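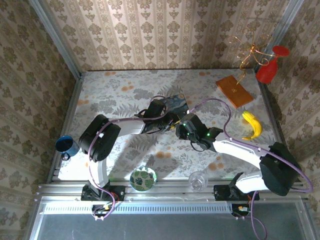

# Chapter 4: Pattern on Pattern

Decorating guides like to state rules as if they had been tested. One of the most repeated is that a room can carry only one bold print, and that everything else should be plain. Ask where the rule comes from and the trail goes cold. Plenty of older front rooms broke it on every surface, and people lived in them quite happily.

This chapter looks at what happens when a patterned table covering meets patterned wallpaper. Take a pale grey-white cloth with grey leaves, fern fronds and scattered orange blossoms. Set it against beige and cream paper with vertical stripes and rows of floral medallions, and put darker brown and olive damask-like walls on either side. By the usual advice this should be a mess. Before you agree, try to say which part bothers you: the colours, the size of the motifs, or only the memory of having been told it was wrong.

## 4.1 What the surveys do and don't show

In the Urkau study, 64 householders were shown sample boards for 15 minutes each and asked which they would live with. Most picked the plainer boards. The result is often quoted as proof that people prefer plain rooms, but a sample board is not a room. It has no corners, no lamp and no supper dishes on it.

The Vetent follow-up visited homes in April and found a good deal more print than the first study would lead you to expect. It had problems of its own. Its homes were all in Itdale, where wallpaper had never really gone out of fashion, and the visitors chose which rooms to record.

## 4.2 Words you will need

**Ground:** the background colour behind a print.

**Motif:** the shape that repeats, such as a leaf or a medallion.

**Repeat:** the distance before the motif comes round again. A 60 cm repeat wastes a lot of paper in a small room, whatever the salesperson says.

**Accent:** a colour used sparingly. Orange on a grey ground is one case. Whether an accent "lifts" a room is a claim we return to in section 4.5, with the Leite samples in hand.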